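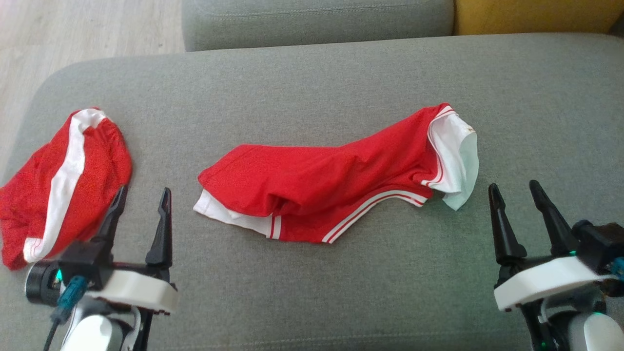
Potham Readers' Fund
Progress report, second period: the Skumside book review supplement

This report covers the work done since our last update in March. It follows the headings in the grant agreement. Spending is reported separately on the form you supplied.

Reviews published

The supplement came out on schedule both times. The two issues carried 18 reviews between them. Most were of novels, with a smaller share of memoir and short stories. We had planned more poetry, but two collections reached us too late to be read properly and have been moved to the next issue.

Reviews now run longer than they did under the old format. Reviewers told us the earlier word limit left room for the plot and little else, so we raised it and cut the number of titles per page. Letters from readers have mostly been in favor. Several people asked for the short notices to come back, and we are testing a single column of them at the end of the section.

Translated fiction

The agreement asks us to give regular space to books in translation. The first issue met this and the second fell short. A review of a comic family novel was withdrawn when the publisher moved the release date, and we had nothing ready to take its place. We now keep one finished review of a translated title in reserve. Translators are named in the heading of each review, next to the author, as you requested.

New reviewers

We held one workshop for first-time reviewers at the Oltby branch library. It was free and ran on a Tuesday evening from 6:30. Around 30 people signed up, more than the room could hold, and we started a waiting list. Each person who attended was given a book to take home and asked to send in a draft.

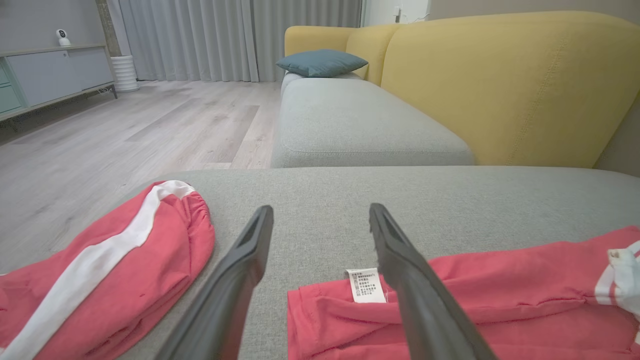
The drafts varied a great deal. The common problem was summary: many writers retold the whole book, ending included, and left their own opinion for the last line. We returned every draft with notes. The strongest will be published in the next issue, and the writers will be paid at the standard rate of 50 dollars.

The Oltby branch has agreed to host a second workshop. People on the waiting list will be offered places first.

Distribution

Copies go to the Skumside and Oltby libraries, the Fajardo bookshop, and the community college. The college asked for a smaller bundle after finding leftover copies at the end of the term. We sent the extras to the bookshop, which ran out early both times. The print order has not changed.

The online archive is behind. Older reviews were saved in several file types and have to be checked by hand before they go up. Titles and authors can be searched now. Search by reviewer is not working yet.

Next period

We will publish the next issue with the held-over poetry reviews, run the second workshop, and finish the archive. We would like to move a small amount from the printing line to the workshop line to pay for a larger room at Oltby. Please let us know whether this needs a formal request.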